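Talteck abre as portas e mostra robôs de dois braços ao público
Visitas de sábado reuniram moradores de Borstead no laboratório da empresa
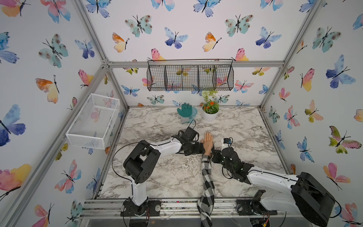

Manicure e cuidados com as mãos

A Talteck recebeu visitantes no sábado em seu laboratório de Borstead, com demonstrações de braços robóticos voltados a serviços pessoais. A entrada foi gratuita, em turmas de 22 pessoas, e cada visita durou 40 minutos.

A bancada mais procurada foi a de cuidados com as mãos. Nela, a pessoa apoia a mão aberta sobre o tampo de padrão marmorizado, com a palma para baixo, e dois braços brancos e pretos aproximam as garras, um de cada lado. O espaço é revestido com papel de parede de borboletas e tem um vaso de flores ao fundo.

Segundo Widad Hamdan, responsável pelo projeto, a equipe trabalha por enquanto no posicionamento das garras junto ao punho e na velocidade de aproximação. "Queremos que a pessoa consiga ficar com a mão parada sem se sentir presa. Esmaltação fica para a próxima etapa", disse. O projeto tem o nome de Urik e começou em agosto.

Perguntas do público

Depois das demonstrações, os visitantes puderam conversar com os técnicos. As dúvidas mais comuns foram sobre segurança, preço e manutenção. A Talteck não informou valores e disse que ainda não há data para a venda do equipamento.

Próxima visita

Uma nova demonstração está prevista para a unidade de Rivadeneyra, com 60 vagas. As inscrições serão feitas na recepção da empresa. Menores de idade devem estar acompanhados de um responsável.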